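Brerance slatted sorting rack, light wood: six months of swim and outdoor clothing

Reviewed by Nikola Janevski
14 January 2026

The Brerance is a flat frame of thin wood slats that sits on a table or hangs from two wall hooks. I bought mine in June to replace a wire rack from Sindero that had started leaving rust marks on light fabric. It has been in use since then for one job, sorting and airing swim shorts, rain layers and hiking clothes before they go back into drawers.

What you get

The box holds the slats, 13 screws, a hex key and one folded sheet of instructions. Assembly took longer than it should have. The pilot holes on one side were shallow and two screws stopped before the heads were flush. I drilled them out by hand. The sheet gives no torque guidance and the wood is soft, so a powered driver is a bad idea.

The finish is plain. Mine came with a rough spot on the underside of one slat, which I sanded with 320 grit before putting anything delicate on it. Check every long edge with a nylon stocking over your hand. If it catches, sand it.

Handling mixed fabrics

Most of what I put through it is printed synthetic with a drawstring: board shorts, light trunks, a few things with elasticized hems. These are the worst items for any rack. The hem gathers into a thick ridge while the rest of the panel lies thin, and the cord finds every gap. On the Sindero the cord ends dropped through the wires and had to be fished out. The slats here are spaced closely enough that a cord end with a plastic tip usually stays on top. A bare knotted cord still slips through.

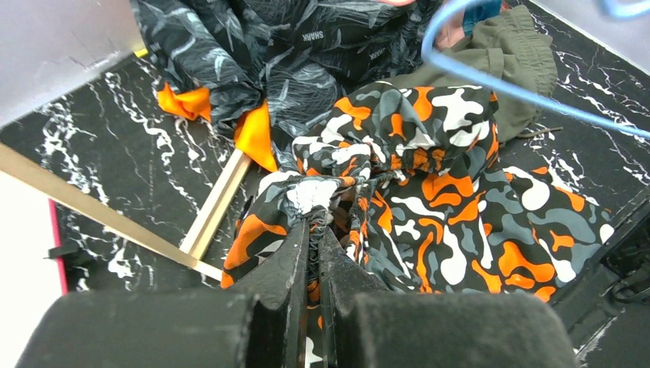 Heavier pieces are less of a problem. Cargo pants can be folded once at the knee and laid across the slats with no visible bow in the middle. I would not stack a second pair on top. With two pairs of wet canvas work pants on it the center slat deflected by 7 mm, measured with a steel rule against a straightedge, and recovered overnight.

Color transfer was my main concern with unfinished wood. I left a damp orange lining on the slats for a full day and then wiped the wood with a white cloth. The cloth picked up a faint tint. The slats showed none that I could find under a desk lamp. Dark prints were tested the same way and left nothing on either surface.

Airing time

I timed one pair of lined trunks from spin cycle to dry to the touch, indoors, window closed. On the Brerance it took 323 minutes. Flat on a towel, the same trunks were still damp at the waistband when I stopped checking that evening. This was a single pair on a single day, so treat it as an indication. A neighbor, Blagoje Yordanov, owns the same model and gets shorter times, but he runs a fan.

Joints

The corners are the weak point. Each is held by one screw and a small amount of glue, and the frame can rack out of square if it is lifted from one side with clothes on it. Lift from both long sides. One corner on mine opened by the thickness of a business card in the second month. I ran wood glue into it, clamped it for a night, and it has stayed closed.

Loose fabric also tends to slide under the frame when you are working quickly, and then the frame rides up on it and rocks. Rubber feet would fix this. None are supplied. I added four adhesive bumpers from the hardware store, and they hold well on a bare tabletop but do very little on a cloth cover.

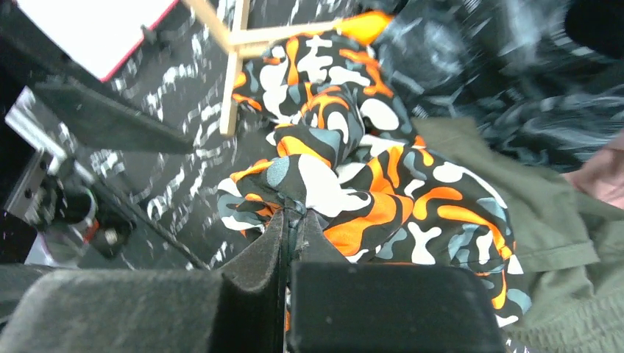 Compared with the Mastano

The Mastano folding model costs more and has pinned joints that do not loosen. It is also heavier and its slats are set farther apart, which brings back the drawstring problem. For shirts and towels I would choose the Mastano. For shorts and small items I prefer the Brerance. I have not used the Barrios version long enough to rate it.

Verdict

Good slat spacing, adequate stiffness, poor corner joints. Budget an extra hour for sanding, drilling and glue. Buy it if you sort a lot of light synthetic clothing and own a clamp.

Rating: 7 out of 10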